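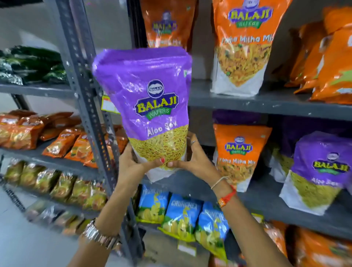

Open Day at the Nenstead Fieldhouse

Search this site Enter keywords Go

I've been going to basketball games in Nenstead since I was tall enough to see over the rail, and I had never once been past the double doors behind the home bench. So when the college said it would open up the whole fieldhouse for an afternoon, I was in line well before noon with my sister-in-law and a bad cup of coffee.

They split us into groups by the color of our wristbands. We got green, and green got Benvinda Valente, who runs player development for the women's team and talks faster than anyone I've ever tried to take notes on. She played guard here, then two seasons overseas, then sold commercial real estate for a while (she hated it!) before the old head coach called her back. She told us all of that between the lobby and the first staircase.

First stop was the practice gym. It's smaller than you'd think, with two full courts squeezed side by side and a curtain between them that sticks halfway. Eyerusalem Ambaye, a junior forward, was running a shooting drill and let the kids in our group rebound for her. She shoots until she makes 90 from the left corner, then moves over and does it again from the right. I asked what happens on a bad day and she said she eats dinner late. 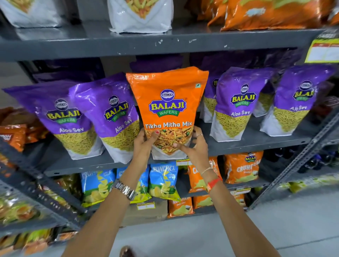

After that we went down to the film room, and I could have stayed there till they locked up. Bastian Kuhlmann cuts the video for both teams. He put up one possession from the Getalport game, the one everybody in town still complains about, and ran it maybe six times. I was sure from my seat that night that our point guard had thrown the ball away. Nope — the wing cut the wrong way, and once you see it you can't stop seeing it. I owe that kid an apology, since I was pretty loud about it.

The weight room was a weight room. The training room had two big steel tubs, and a boy in our group asked to get in and was told no.

Then the locker room, which smelled like new carpet. Each stall has the player's name and the names of everyone who wore that number before her. Number 42 has the longest list, and somebody's grandmother in the red wristband group found herself on it and had to sit down for a minute. I got a little teary too, and I don't even know the woman.
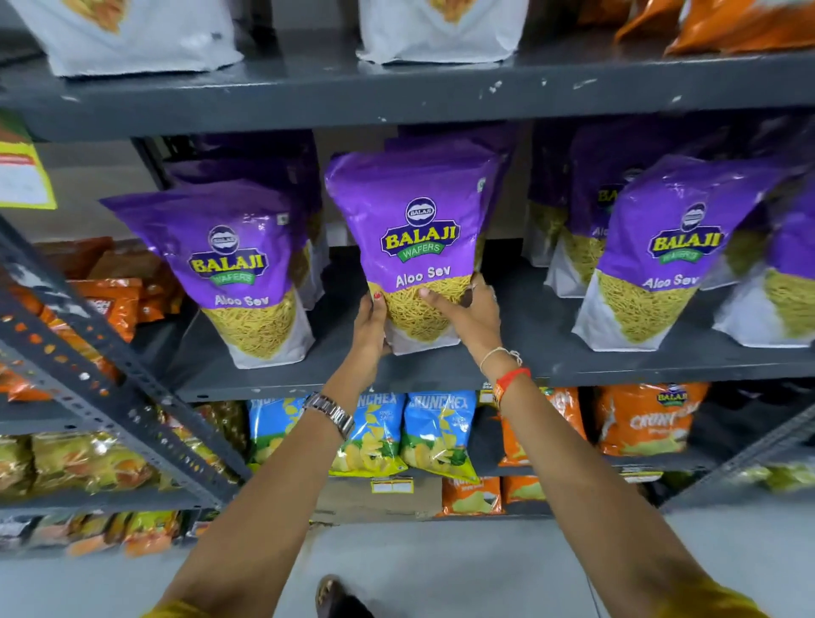 Upstairs there's a broadcast booth I never knew existed. It seats two if they like each other. Yeshi Tufa calls the home games on the student station, and she let a few of us try a minute of play-by-play over old footage. I said "and she's got the ball" four times in a row. My sister-in-law was great at it, and I'm going to be hearing about that until Thanksgiving.

We finished out on the main floor with a question session. Head coach Ayantu Mekonnen took a stool at center court and answered everything, including a long one about why the Jakport series got dropped (travel money, mostly, and a scheduling fight she was polite about). Somebody asked about the new seats. The plan is to add 383 on the east side, where the old pullout bleachers are, and to keep student tickets in the same corner by the band. That got the biggest cheer of the day.

A few things if you go next time. Park in the Tekleab Street lot and walk, because the one by the gym fills up right away. Wear sneakers or they won't let you on the hardwood. And ask for the film room early, before the groups start backing up on the stairs. We skipped the raffle, and the signed ball went to a man standing right behind us in line.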